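Hello Paula - a quick catch-up on where your grant has gone since May. I'm happy to say the Bainbridge lunch club is up and running again, and I've got mostly good news, plus one grumble about the oven.
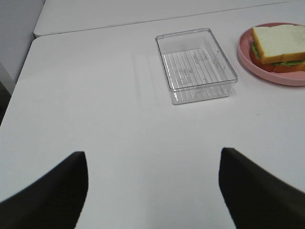

*By Tamara Toma, lunch club lead, Bainbridge | 2020-10-25*

We're now cooking for 17 regulars, and 4 of those are new since the summer. Most of them come from the Flekach estate, where the bus was cut (I did go on about that last time, sorry!). Iddrisu Ackah has been driving people over in his own car and we've paid his petrol from the travel money. It's nearly used up, so I'd like to move a bit across from printing if you'll allow it. We hardly print anything these days.

## Food and suppliers

Jundon put their vegetable prices up twice, so we've gone over to Tramton for potatoes, onions and carrots. They deliver before nine and the carrots are much nicer. Bread still comes from the corner bakery.

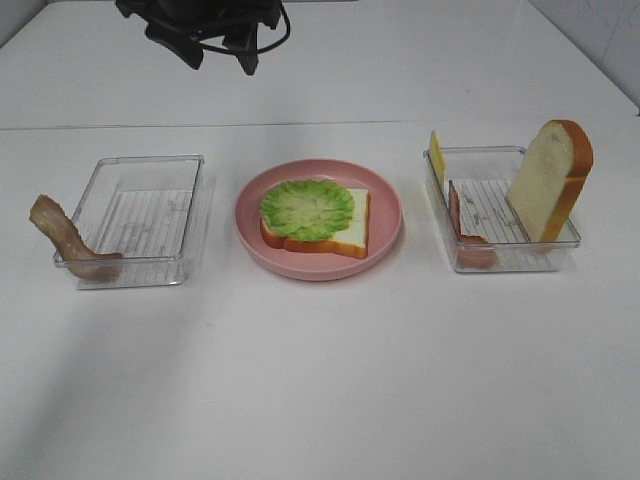 Virgil Furtună wasn't keen on the change, as he'd got used to the Jundon driver, but he's come round now that he doesn't have to lift the sacks. He's also got the soup down to a price I didn't think we'd manage - mainly lentils, and a lot of celery.

## The oven

It still cuts out. The engineer has been three times and wants to fit a new thermostat, and I'm waiting on his written quote. Until then we're doing cold plates and anything that'll go on the hob.

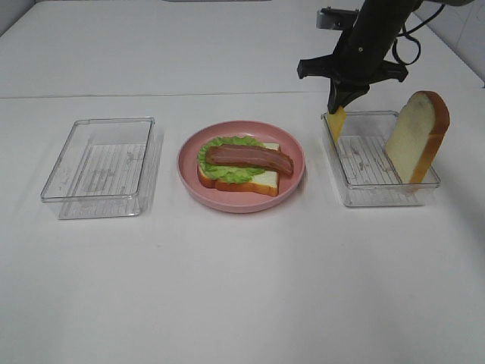
Lunch Club Report, No. 3

## What's next

Kerttu Vainio has finished her food hygiene course and will take over the rota from me. We'd like to run 15 more lunches before the money ends, and I'll send the receipts with the next report. Could you let me know about the travel money before then?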